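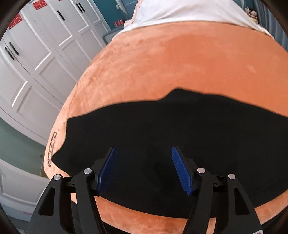
4. The Open Afternoon

4.1 Setting and purpose

The previous sections dealt with what the hand-held gripper records and how the recordings are cleaned. We turn now to what happened when members of the public were handed one. The open afternoon was held in July at the Stoledwood rooms, from two o'clock until a little after six, and was advertised by a single poster in the Menon library and a line in the Stinden parish newsletter. We had planned for a modest turnout. The sign-in sheet closed at 131 names, one of which is a dog's.

The stated aim was public engagement, a phrase we put in the grant application and then had to do something about. The private aim was to find out whether people with no training could produce usable demonstrations of cloth handling after a short spoken introduction. Earlier work in our own group had always used the same few pairs of hands, belonging to people who knew what the software wanted and gave it to them. A visitor has no such loyalty.

4.2 Task

Visitors were asked to pick up a piece of cloth from a soft surface, lift it clear, and put it down again somewhere else on the same surface. Figure 4 shows the tool over the cloth, with the jaws open and the blue pads angled in towards the fabric. The cloth was black and the cushion under it was round, orange and plush. Black on orange is a kind choice for the vision software and we admit to it freely. The cushion was a less kind choice for the visitors. A firm table pushes back when the pads meet it, and the user knows to stop. A plush cushion gives way politely and goes on giving way, and many people followed it down a good distance before they thought to squeeze.

Figure 4. The hand-held gripper above black cloth on the orange plush cushion. The gripping faces of the finger pads are finely ridged.

The introduction was given by Heriberto Villca and was meant to last one minute. It covered how to hold the tool, how to close the jaws, and the request that visitors move at the speed they would use at home. This last instruction was a mistake. It emerged that people's speed at home covers everything from the careful folding of a christening gown to the clearing of a sofa when the doorbell goes. From the third group onwards we asked for "a steady pace", which produced something closer to a state funeral but was much easier to label.

4.3 What visitors did

We collected 500 attempts, of which 400 were kept. The other 100 were dropped under the rules given in Section 3, mostly for one of two faults: the tool was put down while still recording, or the visitor turned to talk to a companion and took the gripper along for the conversation. Several of the discarded recordings contain very good footage of shoes.

Among the attempts we kept, three habits stood out. The first was pinching at a fold. Where the cloth rose into a ridge, visitors went for it almost without exception, and they were right to. A raised fold gives the pads something to close on, whereas flat cloth on plush tends to bring some of the plush along. No one was told this.

The second was what Shuzhen Yin named the second thoughts. The visitor lowers the tool, stops just short of the cloth, shifts a little to one side, and only then closes. Our trained staff do not do it, or have stopped doing it, and our first policy models had therefore never seen it. Whether a robot gains anything by learning to hesitate is taken up in Section 6. It certainly makes the robot look more thoughtful than it is.

The third was help from the free hand. Visitors had been asked to keep it behind their backs, and most managed this for the first attempt. After that the hand crept round to smooth a corner or hold the cushion still. Children were noticeably better at obeying the rule than their parents, and quicker to report a parent who broke it.

4.4 The demonstration by the robot

At four o'clock we ran the Meline arm, fitted with the same style of jaws, using a model trained before the event. It had been tested that morning and had performed well. With an audience it performed well twice, then spent a long time above the cloth in a posture that one visitor took to be part of the show. The fourth try picked up the cloth cleanly and set it down on the far side of the cushion, to applause which we did nothing to discourage.

The pause was traced to the lighting. The blinds had been opened to make the room more welcoming, and the afternoon sun had moved on to the cushion. Plush changes its shade depending on which way the pile has been brushed, and by then it had been brushed in every direction by a good many hands. To the model, trained on a tidy cushion, this was a new cushion. We have since added brushed and unbrushed versions to the training set, and the blinds now have a piece of tape across the cord.

4.5 Limits

The visitors chose themselves, and people who come to look at a gripper in July are perhaps not typical of anyone. We did not record age or handedness, an omission we noticed at five past two. The surface and the cloth were the same throughout, so nothing in this section should be read as applying to towels, bed sheets or thin curtains. The attempts are also unevenly shared: a few visitors rejoined the queue repeatedly, and one of them had to be fetched by her grandson.

For future visits we would shorten the introduction still further, show one attempt in silence, and hand over the tool.

Last updated: July

Comments

stinden_reader: I was there and I think I'm in the discarded set. Brown shoes. Will the 400 be made available?

H. Villca: They will, once the voices have been taken off. The brown shoes are safe with us.

Pello: Is 4.3 claiming the second thoughts improve the grasp, or just that they happen? I read it twice and couldn't tell.

S. Yin: Just that they happen. The comparison is in Section 6 and it is less exciting than you might hope.

marrowfat: Which name was the dog's?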